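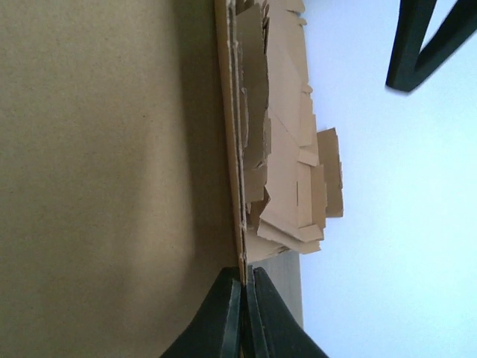
Why do my cardboard drawer dividers go floppy after a month? A reader wrote in with that question after our last drawer post, and I was so happy to get it, as the fix is easy and kind of fun!

Nearly always it comes down to which way you cut. Corrugated board has ridges running through the middle, and it bends easily along them and hardly at all across them. For dividers, you want those ridges standing upright when the piece is in the drawer.

What you need
A clean shipping box, a metal ruler, a sharp utility knife, a pencil and a cutting mat. My box came from an Elley order – any sturdy one will do.

Measure the drawer
Measure inside, front to back and side to side. My kitchen drawer is 38 cm deep. Take 2 mm off each length so the pieces slide in without bowing. For height, stop 1 cm below the rim.

Cut the strips
Hold the ruler down hard and make three or four light passes with the knife. One heavy cut crushes the ridges and tears the paper. Change the blade as soon as it starts to drag (I go through them fast).

Cut the slots
Mark where the strips will cross. On the long strips, cut each slot from the top edge down to the middle. On the short ones, cut from the bottom edge up. Make the slots 4 mm wide, or whatever your board measures, then push everything together. I got 6 compartments out of one box and I'm still thrilled every time I reach for a spoon!

If a joint feels loose, run a strip of paper tape down the corner. A shallow drawer won't need it.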